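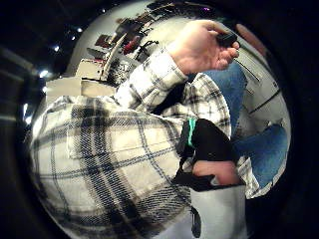

How to Plan a Day at a Ruined Abbey

Ruined abbeys take more planning than most historic houses. Many are a long way from a station, opening hours change with the season, and there may be no staff on site at all. I've used the steps below for several years, and the visit to Clornden Abbey in February is the one I'll refer to most.

Step 1. Check who looks after the site

Find out who manages the ruin before you look at anything else. Some are run by a trust with a ticket office, some stand on farmland with a public path, and a few are in the grounds of a working church. Clornden has a ticket office in summer and an open gate in winter. Fultevach Priory is locked all winter, and you have to write ahead for the key.

Step 2. Look up the last entry time

Closing time and last entry are different things. At Clornden the gate shuts at 4 p.m. but the cloister is closed off at 3:15, and the cloister is the part you came for. Write both times down. Signal is poor in the valley.

Step 3. Get a ground plan

Most monasteries follow a similar layout, with the church on the north side and the cloister to the south of it. Print a plan of the one you are visiting. At a site where the walls are only knee high, you won't be able to tell the chapter house from the warming room without it. The guidebook usually has one inside the back cover. The one for Clornden is on page 8 and is too small to read, so enlarge it if you can.

Step 4. Work out the route on foot

The 187 bus stops in Ivell, at the bottom of the hill. From there it is 2 miles to Clornden by the river path, or a little less by the road, which has no sidewalk for most of its length. Take the river path unless it has rained hard. Buses back are hourly until early evening. If you are driving, the parking lot is across the lane from the gate and takes coins only.

Step 5. Go around in the right order

Start at the west door and walk the length of the church first. You get the full size of the building that way, even where the roof and most of the columns are gone. Then go through the doorway in the south wall into the cloister and follow it counterclockwise: chapter house, dormitory undercroft, warming room, dining hall. Leave the gatehouse and outer court for the end.

Allow an hour and a half. Add half an hour if there is a museum room.

Step 6. Look for the small things

Check the following as you go:

Mason's marks on the lower stones, especially on the inside of doorways
Beam holes, which show where the upper floors were
The night stair, usually in the corner of the south transept
Drains and water channels behind the kitchen
Floor tiles still in place under a wooden cover (at Fultevach you can lift the cover yourself, but put it back)

Low sun helps with the mason's marks. They are hard to find at noon.

Step 7. Bring the right things

Waterproof boots, a flashlight for the undercroft, and something to sit on. Stone benches are cold for most of the year. There is no food at either site. The Shaikh bakery in Ivell opens early and sells sandwiches, and it is on the way from the bus stop.

Step 8. Write up your notes the same evening

Put the date, the weather, and what was closed on the back of the ground plan. If you go back in another season you will want to know which rooms you missed.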